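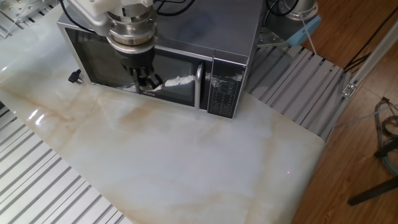 O disjuntor da cozinha desarma quase toda noite desde que mudei para um apartamento antigo no Edifício Lunbridge, e queria entender se o problema é do disjuntor ou da fiação antes de chamar alguém. É um disjuntor de 20 A e, pelo que descobri desligando no quadro, ele alimenta todas as tomadas da cozinha e mais uma da área de serviço, onde fica a máquina de lavar. A geladeira também está nele. O micro-ondas é o prateado da foto, de porta escura e puxador vertical, com o painel já meio gasto na parte de cima, mas funciona bem e sozinho nunca derrubou nada. Cai quando ligo a chaleira ou o forninho junto. Às vezes demora uns minutos para cair, às vezes é na hora. A rede é 127 V. Posso simplesmente trocar por um disjuntor maior?

clarkia_2251
Perguntado na sexta-feira, 17 de agosto de 2018

nerkora
Membro desde maio, 12 respostas

Não troque por um maior sem saber a bitola do fio. O disjuntor está ali para proteger o cabo. Se você colocar um maior com fio fino, ele para de cair e o fio esquenta dentro da parede.

Pelo que você conta é sobrecarga. Procure a etiqueta de cada aparelho e veja a potência em watts. No micro-ondas, use o valor de consumo de entrada, que é maior que a potência de saída anunciada na frente da caixa. Some o que fica ligado ao mesmo tempo e divida por 127. Se passar de 20, está explicado. Uma chaleira elétrica comum já ocupa boa parte disso, e a geladeira ainda puxa um pico na partida.

A demora é normal. Com pouca sobrecarga o disjuntor leva minutos para abrir, com muita abre bem mais rápido.

carre_obras

Aqui em casa era disjuntor velho, troquei por outro igual e resolveu. É barato, eu começaria por aí.

clarkia_2251
Complemento

Obrigado. Achei a etiqueta do forninho e da chaleira, e só os dois juntos já passam do limite. A do micro-ondas ainda não achei, vou ter que puxar da parede para olhar atrás.
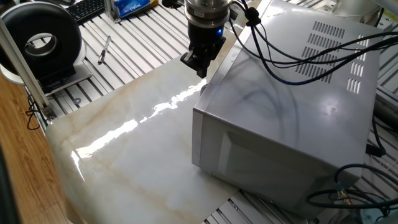 O micro-ondas de lado, com as ranhuras de ventilação em cima.

nerkora

Então é isso mesmo. O certo é um circuito separado para os aparelhos mais pesados, com fio e disjuntor próprios saindo do quadro. Peça ao eletricista para ver se cabe mais um cabo no eletroduto, porque em prédio antigo costuma estar cheio. No meu caso foram 12 metros de cabo até a cozinha e precisou de canaleta aparente num trecho.

Enquanto isso, ligue um de cada vez e não use benjamim nem extensão. Se alguma tomada estiver escurecida ou com cheiro de queimado, desligue o circuito e não espere a obra.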